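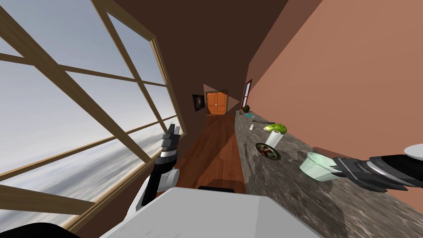
Stopping condensation on wooden windows

My flat in Ikdale has big wooden-framed windows and the glass is wet every morning. I wipe it down but the bottom rail has started to go black. Heating is set to 17. What should I try first?
Skerkard

Open a window for ten minutes after you get up and again after cooking. Keep lids on pans. Clean the black bits with mould spray, let the wood dry out and revarnish it in April or May.
Buzatu

Get a dehumidifier. Mine cost 33 quid second hand.
Savoter

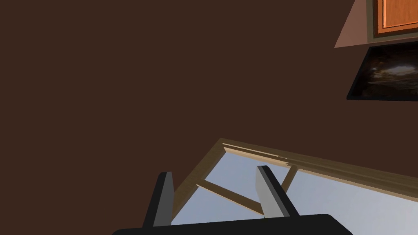
Should I leave the heating on low overnight?

It helps if the rooms get very cold. Try it for 2 nights and see whether the glass is drier at 8 in the morning.
Buzatu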